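How to test if a robot can fold your laundry

Before you pay for a folding machine, make this small test at home. I did it in December with the Navura arm, and it needs 15 minutes.

Start with easy things. Give the robot 2 towels and let it work without help. If it fails with towels, stop the test.

Next, try one knit cardigan. Lay it flat on the bed with the front up and both sleeves straight out to the sides.
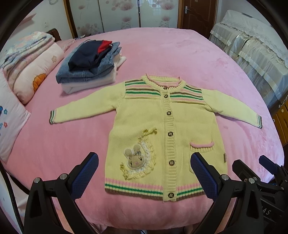

Ask for the sleeves first, then the hem up to the collar. Knit stretches, so set the grip force low. My colleague Wanting Lu prefers to close the buttons before, and I agree with her.

Write down every time you must touch the cloth. With towels I touched nothing. With knitwear I had to help at each sleeve, so for me the answer is still "not yet" for children's clothes.

Repeat the test after each software update.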